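Progress report to the Wimura Fund, second period
Iltham Shared Workshop, shelf-and-basket robot build

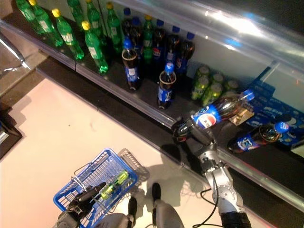
First of all, thank you again for your patience over the spring, when the workshop was short on floor space and our updates were shorter than they should have been. Since then most of our hours have gone into the two arms and the way they share the work, and I'm glad to say this is the part of the project I most enjoy writing about. In our application we promised a machine that could hold a shopping basket on one side and handle groceries on the other, and that is how we now have it set up: the left gripper takes the wire handle of the blue basket, and the right one goes to the refrigerated display. A round bottle held by the neck wants to swing, as anyone who has carried a full soda bottle with two fingers will know, and with the Pepsi lying sideways in the gripper like that, all of the weight of the cola hangs out past the fingers. We spent the better part of July on this one question of where to grab.

What we settled on, after a good deal of friendly arguing, is two kinds of grip. For a bottle standing up with some room around it, the gripper comes in at the neck from the front. For a bottle lying down, it comes in from above, also at the neck, and lifts a little before it pulls back. The standing grip is the stronger of the two by far. In our last full round we made 90 tries with it and got the bottle cleanly away from the shelf on all but 8. The lying-down grip has had 50 tries so far and I would call it promising, though I'd like another month before I put a success figure in front of you. It's very sensitive to how far the bottle has rolled, and we keep finding new ways for a bottle to roll.

The right arm itself has been rebuilt from the elbow down. You may remember from the first report that the old wrist joint, which we had bought secondhand, made a grinding noise that could be heard out in the parking lot. The Flarnitz joint that replaced it is a pleasure, and it went in with only one new bolted plate to be cut. The cable is another story. It needs enough slack to let the arm reach the back of a shelf, and slack means a loop, and a loop will find something to catch on sooner or later. We've had two snags, neither of which did any harm beyond a bent clip. A proper cable guide is drawn up and is next on the list for the bench.

The basket side has been easier than we feared, which is nice to be able to say for once! We had put aside a good bit of time to design a special handle, and then decided to try the plain wire one first. It does well enough that the special handle has been dropped from the plan, and I'd ask your permission to move those hours over to the cable guide and to the control software. The basket does like to tilt as it fills. For now the software simply expects a tilt and aims a bit toward the high side, which I know sounds like a patch, and it is one, but it has been a dependable patch.

On money, we are in decent shape. Spending this period came to $727, nearly all of it on the wrist joint, with the rest going to fasteners, cable and a replacement power supply from Marchetti. The old supply would cut out when both arms moved together, and I should have ordered the new one months earlier than I did. Our bench fees are paid up, and the remaining balance covers everything planned for the next period except one item, a spare set of gripper pads. The current pads are wearing faster on the right hand than on the left. I've left the spare set out of the request for now and will see if we can cast our own in the workshop.

For the next period we plan to fit the cable guide, finish testing on the lying-down grip, and make a proper start on cans. Cans worry me a little. They're slick, they have no neck to hold, and when one is taken from a stack its neighbors tend to move. We have a softer pad shape in mind and will try it on a single can before we ask the arm to deal with a pile.

If you'd like to come by and see the arms running, evenings after six are best, and we can have the machine warmed up if you let us know the day before.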